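Keeping a Home Workshop Clean Enough to Use

2021-03-13
By Yara Dabbas

Most workshops get messy in the same way. A job ends late, the tools stay out, and the next job starts on top of them. The tips below are the ones I have kept using since we moved into the garage on Majali Road.

Start with the floor

Sweep before you vacuum. A shop vacuum picks up screws and offcuts and then clogs, and you lose ten minutes clearing the hose. Use a stiff push broom first, then the vacuum along the walls and under the bench.

For fresh oil spots, cover them with clay cat litter, grind it in with your shoe and leave it overnight. Old spots need a degreaser and a second try. Concrete that has never been sealed will keep a shadow whatever you do.

Dust

Dust settles on the top of everything you don't touch. Twice a year, in April and again in the fall, I wipe down the light fixtures, the top of the door track and the tops of the cabinets with a damp microfiber cloth. Work from high to low. Turn the lights off first and let the bulbs cool.

Electronics collect dust too. Desktop computers, radios and battery chargers should be unplugged before you open or clean them. Use short bursts of canned air, hold the can upright, and keep fan blades from spinning with a finger or a cotton swab. Don't use the shop vacuum inside a computer, as the nozzle can build up static.

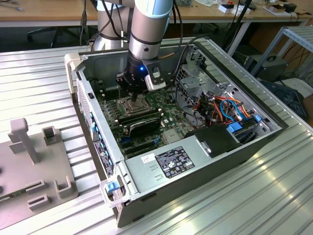

Small screws go missing more than anything else. A muffin tin works well for sorting them as you take something apart. Fill the cups in order, left to right, and empty them in reverse when you put it back together. If the job will run past one evening, put masking tape over the top and write on it.

Jars and labels

Baby food jars are the right size for wood screws up to 2 inches. I have 36 of them on two shelves. Label the front of the jar and leave the lid blank, or the lids will get swapped. Hanan Qaisi taught me to tape one screw to the outside of each jar, and that works better than my handwriting.

Rags

Never ball up a rag that has linseed oil or oil-based stain on it. It can heat up and catch fire with no spark. Lay it flat outdoors, away from anything that burns, until it is fully dry and stiff, or put it in a metal can filled with water and close the lid. Check with your town about where to take it after that.

Cotton T-shirts make the best rags. Cut off the seams and the collar. Fleece leaves lint in varnish.

Rust on hand tools

Soak small rusty tools in white vinegar overnight. Scrub with a brass brush, rinse in water with a spoonful of baking soda, and dry right away. Wipe on a thin coat of paste wax. My chisels sat 11 weeks in an unheated garage last winter and came out fine. The one plane I forgot to wax did not.

Cords

Wrap extension cords in loose loops, over and under, and hang them on a wide hook. Wrapping around your elbow puts a twist in the cord that never comes out. Throw out any cord with a cracked jacket. Tape is not a repair.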